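Apr 6, 2023

Color stock day. Put off since December, when the icing for the Stomstead order used up most of the reds and I put everything back in the bin without looking at levels. Started at 8:40 with the full bin on the Pakum scale: 2612 g including the bin. Then everything out on the table.

Two kinds of bottle to deal with. The small droppers with the white caps, and the taller ones with the colored nozzles. They do not store well together. The tall ones lean on the small ones and the small ones fall over.
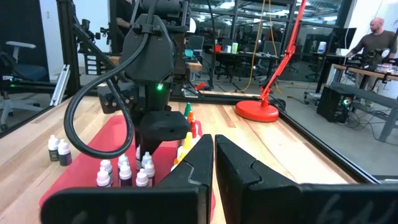
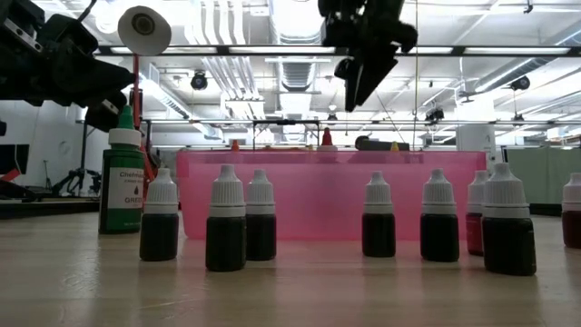

Small droppers during sorting. Tall colored-nozzle bottles to the right of them in the first, Chefmaster green at the left of the row in the second.

Tall bottles first. Cap color identifies the contents from a distance, so those need no new labels. Green, orange, red and yellow all have a nozzle that matches. Wiped each nozzle with a damp paper towel, then a dry one. Dried color had built up in the orange tip and it took a pin to clear it. Tested on a saucer: continuous line, no spitting. Yellow was fine. Red flows slightly thicker than I would like but I have no record of how it flowed when new, so there is nothing to compare against. Wrote a flow note for each one today so that next time there is.

The small droppers are the real problem. All the caps are white. Anything dark reads as black once it is in the bottle, and under the kitchen light I could not separate the dark ones from each other by eye. Holding them up to the window helped a little. A drop in water helped more.

Procedure used: one drop into 50 ml of tap water in a clear glass, stir five turns, hold against white paper. Rinse, repeat. Write the result on the label before picking up the next bottle. I skipped that last step twice and had to redo both.

Results were mostly as expected. One bottle I had filed with the greens is a brown. It has been with the greens for at least a year, and it may explain the dull leaves on the Trevetgate cake. I had blamed the buttercream for that. Corrected the entry in the recipe book, in pencil.

Reds: tested the same way. Two that look alike in the bottle are different in water, one toward pink and one toward brick. Labeled R1 and R2. R1 is the one to use for pale pink, two drops per batch. R2 needs more and goes slightly orange on the second day. Purple is strong. One drop in the glass was too dark to judge and I had to dilute it again by half.

Test batch at 10:30. Made 1000 g of white icing and divided it into cups, starting with a smaller portion of 152 g for the brown, as I did not want to waste a full cup on a color I rarely use. Added color drop by drop and wrote the count on the cup. Brown at four drops is a usable wood color. At six it has a gray cast. Green from the Chefmaster took less than I expected. I had been adding it until it looked right and then letting it darken overnight into something too strong, so the new rule is to stop one shade early and cover.

Kept a spoonful of each on baking parchment to dry. Will check them tomorrow morning and again Saturday. Marked the parchment with the same codes as the labels.

Delivery from Sönmez came while the cups were standing: replacement caps and one refill of yellow. The caps fit the droppers but the thread is a bit shallow and they need an extra quarter turn. Filled one bottle with water, fitted a new cap, laid it on its side on a folded paper towel for an hour. Dry at the end of the hour. I will use them on the less expensive colors first. No purple in the box although it was on the order. Sent a message, no reply by evening.

Threw out two droppers, both with a skin on the liquid and a smell. Kept their caps, boiled, as spares.

Repacking. Small droppers go at the back of the bin, grouped by the code on the label, all labels facing front. Tall ones go across the front. A strip of cardboard cut to the width of the bin keeps the two groups apart. First strip was 4 mm too long and bowed. Second one fits. The pins and the dropping glass live in the bin now too, in a zip bag down the side, which is where I looked for them this morning and did not find them.

Weight of bin, packed, at the end: 2630 g. This includes the yellow refill, the spare caps, the cardboard, the glass and the pins, less the two discarded bottles and whatever went into the test cups. It cannot be compared with the morning figure in any useful way. I wrote it on the lid anyway as the starting value. From now on the bin gets weighed after each large order and nothing gets added to it without a note.

Table had picked up a purple ring where a bottle had stood with a wet base. Baking soda paste, ten minutes, gone except for a faint edge. Fingers on the left hand still green at supper.

To do: second sheet of labels (ran out at R2). Ask Sönmez again about the purple. Check dried samples for fading. Find out if the brown is worth replacing when it runs out, or if R2 and green can be mixed to get near it.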